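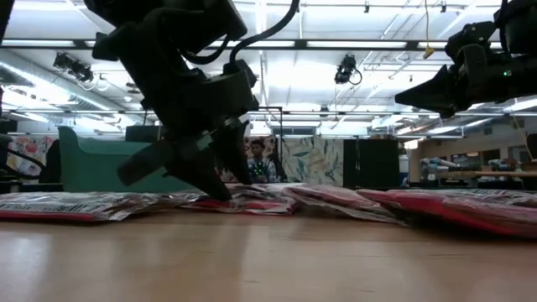 Four foil packages on a wooden tabletop, with a robotic arm above them.

Let the Small Courts Keep Their Own Calendars

By Vilmos Bakos

Last updated May 9, 2020

When people write about royalty they mostly write about jewels, weddings and who stood next to whom on a balcony. I read those pieces and enjoy them. My complaint is about something duller, the way a royal visit is planned, and who the plan is for.

In April the household of the Prince of Sernia put out its new rules for visits inside the country. A visit to any town will now last half a day at most. The town sends in a list of places it would like the prince to see, the household picks two, and a press office writes the schedule. The old rule let the town write the schedule and the household cross things out. That sounds like a small change. I think it is a large one, and a mistake.

I grew up in Ukport, which the late prince visited when I was in school. The town had 43 weeks to get ready and used all of them. The schedule ran to two full days. It included the fish market, the rope works, a very long lunch, a choir, a second choir that had quarreled with the first, and a stop at the public baths that made no sense to anyone outside the town. The prince's wife wore a plain gray coat and a small sapphire brooch, and my mother could describe that brooch until the end of her life.

A press office would have cut most of it. The baths would have gone first. But the baths were what people in Ukport argued about that year, and the prince heard the argument from both sides while standing on the steps in the rain. He didn't settle it, and it wasn't his job to. He knew afterward that it existed, and he mentioned it in a speech the following winter. People noticed.

Compare the visit to Hukavport last fall. The princess arrived, cut a ribbon at a new school wing, shook hands along a rope line and left before lunch. The photographs were very good. She wore dark green and the family's pearl earrings, and every paper ran the same picture. I have read the coverage twice and I couldn't tell you one thing she learned about Hukavport.

The household gives cost as its reason. I take that seriously. Long visits need police, road closures and rooms for staff, and Sernia isn't a rich country. But the Pintér report, which the household ordered and then said very little about, found that over half the cost of a visit comes from travel and security on arrival. Staying on for the afternoon adds much less than you would expect. If money is the worry, make fewer trips and stay longer on each one. Of the 23 visits planned under the old calendar, I would gladly give up a third.

There is also the argument that royals are tired, and that two days of choirs is a lot to ask of anyone. Fair enough. Send a cousin for the second day. Towns like cousins. They talk more and they eat what they are given.

The stronger objection is that towns write bad schedules. They do. They put the mayor's brother's factory in. They leave out the neighborhoods they are ashamed of. The household should keep its right to cross things out, and to add a stop when something obvious is missing. That was the old rule and it worked well enough, with some awkward letters back and forth.

All public visits are off for now, so no town will lose a visit to the new rules this spring. That gives the household time to withdraw them quietly, before anyone has to stand up and admit to changing course. I would start with the half-day limit. The list of two places can go after that, and the press office can go back to handing out the captions, including what the brooch is called and whose grandmother it came from, which I would still like to know.

18 comments | 61 shares

Contact the editors | Copyright 2020, all rights reserved | Back to top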